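Looking After Stitches at Home

Markgate Walk-In Clinic > Patient guides > Cuts and minor procedures
Written by Aminu Adeyemi, checked by Somtochukwu Omoregie

This guide is for adults who have gone home with stitches after a cut or a small skin procedure on the arm, leg, trunk or scalp. If the sheet you were given at discharge says something different, follow the sheet. Stitches in the mouth, near the eye, or after a major operation have their own instructions.

What to have in the house

You need mild unscented soap, clean towels, non-stick dressing pads, paper tape and a tube of plain petroleum jelly. A pharmacy will have all of it. You don't need hydrogen peroxide, rubbing alcohol or iodine. These sting, and used every day they slow healing. Skip antibiotic ointment unless you were told to use it. Some people get an itchy rash from it that looks a lot like an infection.

The first day

Leave the dressing alone and keep it dry for the first 24 hours, or for as long as you were told. If a little blood comes through, put a clean pad on top and press firmly for ten minutes without lifting it to look. If it is still bleeding, press for another ten. Bleeding that carries on after that needs to be seen the same day, and bleeding that is heavy or spurting is an emergency.

Raise the area when you can. For a hand or forearm, rest it on a pillow so it sits higher than your elbow. For a lower leg, lie on the couch with the foot up for 30 minutes at a time, several times during the day. Swelling is usually at its worst on the second or third morning and then goes down.

The numbing injection wears off within a few hours. Take whatever pain relief you were advised to take, following the package directions. Don't drink alcohol that evening, and be careful with hot drinks and stoves while the skin is still numb.

Washing and changing the dressing

1. Wash your hands with soap and dry them on a clean towel.
2. Peel the old tape back slowly, toward the wound from each side. If the pad sticks, wet it with clean water and wait a minute.
3. Let lukewarm soapy water run over the stitches. Don't scrub.
4. Rinse, then pat dry with a fresh towel.
5. Put on a thin film of petroleum jelly.
6. Cover with a new pad and tape it down on all sides.

Do this once a day, and again any time the dressing gets dirty or soaked. Some wounds can be left uncovered after a couple of days. Ask before you leave the clinic if you aren't sure about yours. Anything that rubs on a waistband, a collar or a work glove should stay covered until the stitches come out.

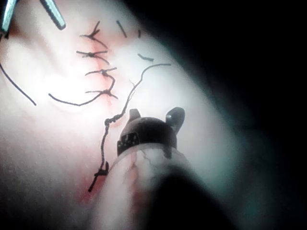 Showers are fine after the first day for most people. Keep them short. Baths, swimming pools, hot tubs, lakes and the sea are off limits until the stitches are out and the skin has closed. The same goes for washing dishes by hand if the stitches are on a finger, unless you wear a waterproof glove over the dressing and take it off as soon as you finish.

Scalp stitches usually don't get a dressing. Wash your hair gently with ordinary shampoo from the second day on, and comb around the spot. No dye or bleach for now.

What you can and can't do

Desk work is usually fine the next day. For lifting, running and sports, it depends on where the stitches are. A cut over a knee, elbow or shoulder gets pulled every time you bend, so go easy for longer. If you work with food, raw meat, animals or soil, talk to your supervisor before your next shift.

Don't smoke if you can avoid it. Smoking cuts down the blood supply to the skin and the wound takes longer to heal.

Don't trim or pull the thread ends, even if they catch on your sleeve. A bit of paper tape laid over them will hold them flat.

Signs that something is wrong

Mild soreness, a thin pink border and some itching are normal in the first week. Call us if you notice any of these:

Redness that keeps spreading. Draw around the edge with a pen and look again in 4 hours.
Pain that gets worse after the second day.
Pus, or a bad smell.
The edges coming apart.
Numbness or tingling that wasn't there before.
A fever or chills.

Red streaks running up the limb, or a fever with confusion or a racing heart, should take you straight to the emergency room. People with diabetes or a weakened immune system should call early, even for something small.

When stitches come out

Timing depends on the site. The face is usually around five days, the scalp seven to ten, arms and trunk seven to fourteen, and legs, hands and joints ten to fourteen. Your date is written at the bottom of your discharge sheet. Dissolving stitches don't need an appointment, although the odd knot can hang on for weeks.

Removal takes a few minutes and feels like light tugging. Please don't do it yourself with kitchen scissors. Stitches left in too long can mark the skin, so if you can't make your date, call and move it instead of skipping it.

After removal

The skin is still weak at this stage and a hard knock can open it again. Give it another two weeks before contact sports or heavy lifting. Small paper strips may be placed across the line. Let them fall off in the shower.

Use sunscreen of SPF 30 or higher on the scar, or keep it under clothing. A new scar burns easily and can stay darker than the skin around it. Scars keep changing for a year or more. Once there are no scabs left, you can massage it with plain moisturizer for a few minutes twice a day.

Questions about your stitches: call the front desk and ask for extension 369. After hours, the recorded message gives the number for the nurse line.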